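# In Praise of the Much Too Big Table

The first thing I do in someone else's house, before I've found the bathroom or been offered a drink, is look for the table. I can't help it. I put my palms flat on it and lean a little to see if it rocks. If it does, I like it anyway. If it's big -- properly big, the kind you have to walk around with some planning -- I've usually decided to stay for supper before anyone has asked.

I grew up with one. It came out of a shuttered canning hall down by the Sumau, and my father and two of his brothers carried it up the hill upside down on their heads, legs in the air, like a very slow animal. It went into our kitchen and the kitchen was never the same size again. To open the oven you had to ask whoever was on that side to stand up. My mother complained about it every single day and would have fought anyone who tried to take it away.

Everything happened on that table. Pie dough at one end, my sister's fractions at the other, and in the middle a radio that my father had been repairing for most of my childhood, its screws laid out on a dish towel in an order only he understood. We didn't have to clear one life away to make room for the next one. That, I think now, is what a big table gives you, and I've spent my whole adult life in apartments trying to get it back.

## The man in Plonon

So when a friend told me that there was a shop in Plonon that did tables and only tables, I went the same week. It's called Orno, it's at the bottom of a street so steep that the sidewalk turns into stairs, and it belongs to Esmaeil Hassanpour, a tall, soft-voiced man with glue on his glasses.

"You want to know what people get wrong," he said, when I'd barely sat down.

I hadn't asked, but I did want to know!

"They measure the room. They should measure the arms." He held both of his out in front of him, elbows on the bench, and swept them sideways, like someone clearing snow off a car. "You work in this shape. You eat in this shape, too, only smaller. A table has to have a whole one of these for each person, and then something left over that belongs to no one. The left-over part is where you put the bread."

I have thought about the left-over part almost constantly since. It explains so much! It explains why those neat little square tables for four feel like a job interview. Each of you has your own quarter and there's no bread country in the middle. It explains why the folding table my aunt brings out in August, wobbly and ugly as it is, makes for such a good lunch. It's too wide. You have to pass things. You have to half stand and reach and say sorry and knock over the salt.

Hassanpour has run the shop for 20 years, and before that he fixed chairs, and he'll tell you with great feeling that chairs are a miserable business. People are rude to chairs. They tip them back. They stand on them in boots. A table gets treated badly, too, but in a way he respects, by being used. He walked me along a row of tops leaning against the wall and read them to me like letters. A ring of small dents along one edge: a meat grinder, clamped in the same spot for years. A pale patch the shape of a slice of melon: a lamp, and a window behind it. A line of ink dots he had decided, after a lot of thought, to leave alone.

"The owner asked me to sand those out," he said. "I asked her who made them. She went home and called me the next day and said, leave them."

## Height, and other arguments

There's a lot to argue about with tables, and table people argue beautifully. Height, for a start. Rolling out dough wants a lower top than writing does, and chopping wants a higher one than either. Most of us have one table for all of it, and so we spend our lives slightly bent or slightly hunched. Hassanpour's own answer at home is a pair of blocks that he slides under the legs when he's cooking and kicks out again when it's time to eat. His wife hates them. I went home and tried it with four fat paperbacks and it was wonderful right up to the moment when it wasn't. (The colander survived.)

Then legs. Legs at the corners are strong and simple, and you can always find them with your shin. A single thick base in the middle is kinder to knees, but put a heavy kid on one end and you'll see the soup start to travel. Trestles are the ones I love. They come apart, they go through doors, and you can put any old top on them, including an actual door, which is how I ate my meals for five years in an apartment over a dry cleaner. I never filled in the hole where the knob had been. I kept pencils in it.

And then color, where things get heated. The wood people will tell you that wood is the only honest answer. It's warm, it ages, it hides crumbs until you're ready to deal with them. I used to be one of the wood people. But I have been turned, slowly, by the white ones.

A big white tabletop does something to a room that I wasn't ready for. Light lands on it and goes back up. Faces look better. Anything you lay out on it becomes very clear, all of a sudden -- you see the one gray screw, the blue thread, the lentil that's really a stone. People who sort things for a living know all about this. So do people who sew, and people who cut paper, and my neighbor, who does jigsaw puzzles at an age and a speed that frighten me. She had her old oak top painted white and said it was like getting new glasses.

It shows every mark, of course. Coffee rings, pencil smears, a whole constellation of turmeric. You wipe it more. I've come to like the wiping! It's the shortest chore in the house and the only one that looks finished when you stop.

## Sixty for lunch

If you want to see what a table can do when it's allowed to get out of hand, go to Safavi. It's a lunch place two streets up from the shop, and it has one table. I don't mean one big table plus some little ones by the window. The top starts near the door, goes the length of the room, takes a bend where the building bends, and finishes within arm's reach of the stove. It seats 60, and when it's full you squeeze in sideways and apologize to your neighbor's elbow.

Hassanpour built the bend. He's prouder of it than of anything else he has made, and he made me sit there so I'd notice that you can't tell where one board stops and the next begins. (I could tell. I said I couldn't.)

The bend is the best seat in the house. You can see both ways. I had rice with sour cherries and a heap of herbs, and to my left two women were going over the bill for a roof, page by page, and to my right a boy was drawing a horse on the paper cover with real concentration, starting, to my delight, from the hooves. A bowl of yogurt went by. I took some and sent it on. I never found out who had ordered it, or if that's even how it works.

I stayed much too long. By the middle of the afternoon the room had thinned out and turned into something else, the way big tables let a room do. Somebody had opened a laptop. Somebody had a sweater in pieces. The cook came out with a crate of green beans, tipped them onto the end by the stove, and sat down to trim them, and within a minute the man across from her, who was a customer, as far as I know, had pulled a handful toward himself and started in.

That would never happen at a counter. You wouldn't reach across somebody's counter and help.

## What to do if your place is small

I know. Everyone's place is small. Mine is, too. I asked Hassanpour what he tells people who live in two rooms and come in dreaming of a banquet, and I thought he'd talk me sensibly down. He looked a bit hurt.

"Get the big one," he said. "Get rid of the couch."

He meant it! He went on to list the other things you could get rid of: the desk, the sideboard, the little stand by the door for keys, the ironing board. Put a folded blanket on the table and iron there. Put the keys in a bowl on the left-over part. Push the whole thing up against the window for most of the week and drag it out into the room when people come.

I didn't get rid of the couch. I did get rid of the desk, and the low table that only ever held magazines and feet, and in their place I now have a top on two trestles that is, by any reasonable measure, too large. It's white. The door to the balcony opens most of the way. As I type this there's a bowl of plums by my elbow, a bicycle light in pieces beyond the plums, and at the far end, where the sun gets to in the morning, a friend's tax papers, which she brought over on the grounds that I had the space.

She's coming back for them tomorrow, with her kids and a chicken. I've told her to bring chairs.
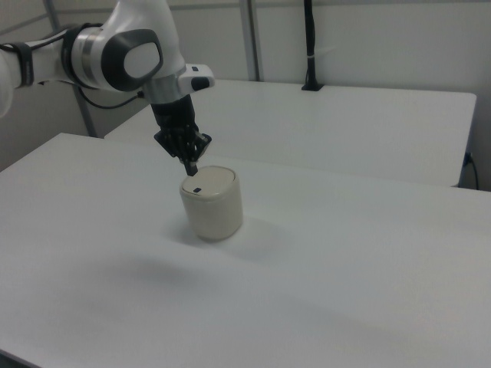 *A large table in white.*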